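How to Set Up a Cat Feeding Station and Stop Feeding the Floor

My cat has eaten breakfast in the same spot for years and regards any change to it as a hostile act. So when I say this setup took me a weekend, understand that the building part was an hour and the rest was negotiation.

You don't need much. A raised bowl, a container for the food you're using this week, a bigger jar for the rest, one scoop, and a cloth that can go in the wash. Everything else on the pet store shelf is there for people who enjoy owning things.

Step 1: Lay the cloth first

Put it down before anything else, and pick one bigger than you think you need. A cat who finds a piece of kibble on the edge of the cloth will carry it off the cloth to eat it. Mine is purple with white paw prints all over, because the plain gray one was sold out and I had already driven there. Don't bother ironing it. Wrinkles stop stray pellets from rolling, and I am standing by that explanation.

Step 2: Get a scoop with a long handle

Short scoops are fine until the container gets low, at which point you are in up to the wrist and smell like salmon meal until lunch. A long, narrow handle keeps your hand out of it. Dark plastic also hides the film that dry food leaves on everything, though you should still wash it. I wash mine on Sundays, or on the Sunday after that.
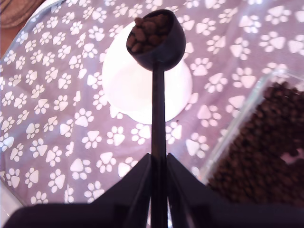
A heaped scoop and a level scoop are two different meals. If you only change one habit after reading this page, level the thing off. I fed my cat heaped scoops for a year while telling the vet I fed her level ones, and the scale at the clinic took the vet's side.

To find out what your scoop holds, set a kitchen scale to grams, put the empty scoop on it, zero it, fill it level and write the number on a piece of tape. Mine came out at 68. The feeding chart on the bag will give you a daily amount by body weight. Divide that by the number of meals, and do it again when you change foods, as pellets vary a good deal in size and weight.

Step 3: Place the bowl and the container

Bowl on the left, container on the right, if you scoop with your right hand. Flip it if you don't. Leave a gap wide enough for the scoop to swing through without clipping the rim, but keep the two close. Every extra inch between them is an inch of airborne kibble.

I use a white ceramic bowl on a pedestal, with the dish tilted toward the cat. She gets her dinner without crouching and I get to see how much is left from across the room. Ceramic is heavy enough to stay put. The lightweight plastic one it replaced, a Derkel, used to travel.

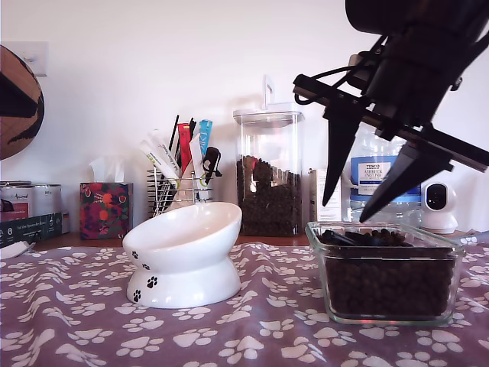

Written by the Moltix Home & Pets desk
Staff writer and unpaid cat attendant

For the container, go with clear glass and straight sides. Round tubs look nice and trap the last handful in the curve. A rectangular one gives you a corner to scoop against, and the clear walls mean you can't pretend you didn't notice it was running out.

Step 4: Pour low

Bring the scoop right down to the rim of the bowl before you tip it. Pouring from a height makes a festive noise and sends pellets under the stove, where they will be found by the next tenant. Tip slowly, let the first few land, then let the rest go.

If your cat puts her head in the bowl while you pour, wait. You will lose this standoff, but at least try it. 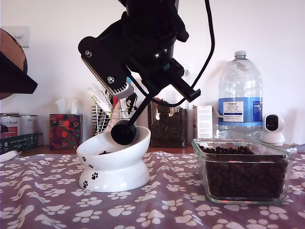
Moltix Home & Pets

Step 5: Park the refill jar within reach

Keep the tall jar on the counter behind the feeding spot and top up the glass container from it. A bag of 2000 grams will outlast its freshness if you leave it open, so squeeze the air out, clip it, and store it somewhere cool. I decant 1000 grams at a time. Cut the best-by date off the bag and tape it to the bottom of the jar.

Don't pour new food on top of old. Use up what's in there, wipe the jar out, dry it completely, then refill. Damp glass and dry food make a paste I would rather not discuss. 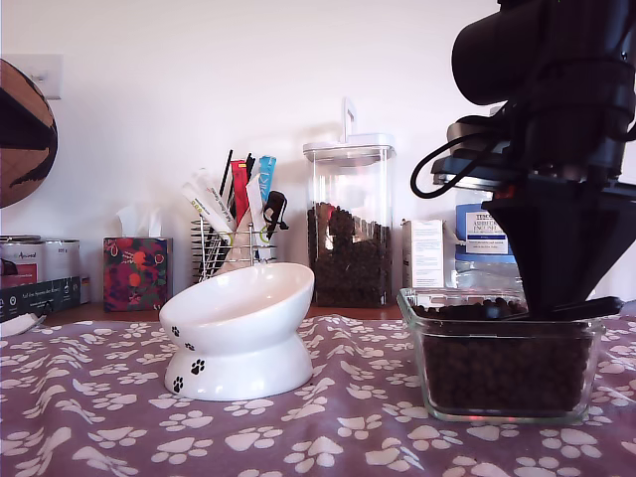

Bowl up front, refill jar on the counter behind.

Step 6: Clean up, more or less

Wash the bowl daily with hot water and dish soap. Shake the cloth outdoors before it goes in the machine, or you'll be cleaning the machine next. The glass container gets a wash every time it's empty.

Give the cat 3 days to accept all this. Mine sniffed the new bowl, walked away, and ate at two in the morning when she thought I was asleep.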